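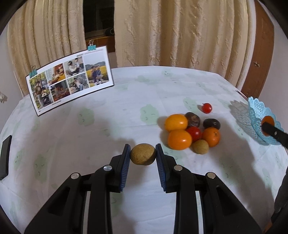 Section 4 applies to the sorting and setting out of whole fruit for the dining tables at Soliman House. It is to be read together with Section 3 (Receiving and Washing) and is intended for all staff assigned to table service. Fruit is sorted on a covered table before any of it is returned to a bowl. The cloth may be plain or lightly printed, as with the white cloth with pale green blotches, provided that the background is light enough to show juice marks and loose stems. A mixed selection is normal for this task. Tomatoes may lie beside the orange fruit and the smaller brown fruit during sorting, although they are separated before the final arrangement as directed in 4.4. The light blue basket with the scalloped rim is placed toward the edge of the table, so that the middle remains clear for sorting.

## 4.1 Items Required

- One table, cleared and wiped
- One light-colored tablecloth, clean and dry
- One Vutuline fruit basket or bowl, washed according to Section 3
- Two clean kitchen towels
- One shallow tray for rejected fruit
- One Rultum kitchen scale (see 4.5)
- Sorting record card

**Note:** The Starwood serving bowls are reserved for the front dining room and are not to be used for sorting. Their finish scratches easily, and replacement bowls must be ordered through the supply office.

## 4.2 Preparing the Table

1. Clear the table completely and wipe it with a damp cloth. Allow it to dry.
2. Spread the tablecloth and smooth it from the center outward. On a round table, check that the overhang is even on all sides.
3. Set the washed basket on the right side of the table if the person sorting is right-handed, or on the left side if left-handed.
4. Place the reject tray on a separate surface. It must not stand on the sorting cloth.
5. Wash and dry hands before touching the fruit.

**Caution:** Do not pull the cloth to straighten it once fruit has been placed on it. Round fruit rolls readily, and fruit that has fallen to the floor must be washed again or discarded. If the cloth needs to be adjusted, lift the fruit off first.

## 4.3 Emptying the Basket

1. Remove the fruit one piece at a time. The basket is not to be tipped.
2. Take the uppermost pieces first. Soft fruit is often found at the bottom, where it has been carried under the weight of the rest.
3. Hold each piece at its sides, with light and even pressure. Turn it once to look at the whole skin.
4. Set sound fruit down gently in a single loose group. Small fruit may be placed between larger pieces to keep them from rolling.
5. Place any piece with a split skin, mold, or a wet patch on the reject tray.
6. When the basket is empty, wipe the inside with a dry towel. Pay particular attention to the openings in the rim, where bits of stem and leaf collect.

A small dark spot on the peel of an orange or tangerine is not in itself a reason to reject it. Press lightly beside the spot. If the peel is firm, the fruit may be served. If it gives way or leaves moisture on the finger, the fruit is to be rejected.

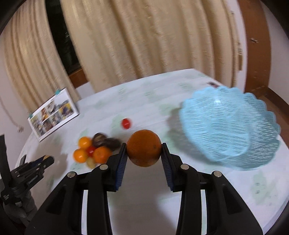 Fruit that passes this check but is softer than the rest should be kept to one side of the group and used on the same day. It may be sent to the kitchen for juice or fruit salad, and the kitchen should be told that it has already been washed.

## 4.4 Arranging the Fruit

1. Place the largest citrus fruit in the bottom of the bowl, stem end down where possible.
2. Add tangerines and other medium fruit around the sides. Leave small gaps for air.
3. Fill the gaps at the top with the smallest citrus fruit.
4. Put tomatoes in a separate dish. Stems may be left on cherry tomatoes if they are green and firm.
5. Serve dates and other dried fruit in a covered dish - they draw moisture from fresh fruit and become sticky.
6. Check that no piece stands so far above the rim that it could roll out when the bowl is carried.

**Note:** Carry the bowl with both hands under the base. Molded plastic bowls flex when lifted by the rim, and the fruit on top may shift.

## 4.5 Portions and Weights

The standard portion for a small table is 300 grams of mixed fruit. For a large table, the portion is 400 grams. Weigh the fruit in the bowl after setting the scale to zero with the empty bowl in place. Dried fruit and tomatoes are weighed separately and do not count toward the portion.

If the scale does not return to zero when cleared, turn it off, wipe the plate, and turn it on again. A scale that still reads incorrectly is to be labeled and taken out of use.

## 4.6 After Sorting

1. Fold the tablecloth inward so that stems and crumbs stay inside, then shake it out over the waste bin.
2. Treat juice marks with cold water before the cloth goes to the laundry. Hot water sets the stain.
3. Empty and wash the reject tray.
4. Complete the sorting record card and file it under form number 366.

Fruit bowls on the tables are checked every 2 days. During July the check is made every morning, and any bowl standing in direct sunlight is moved to a shaded place.

Section revised 27/06/2020. Earlier copies of Section 4 should be removed from the binder.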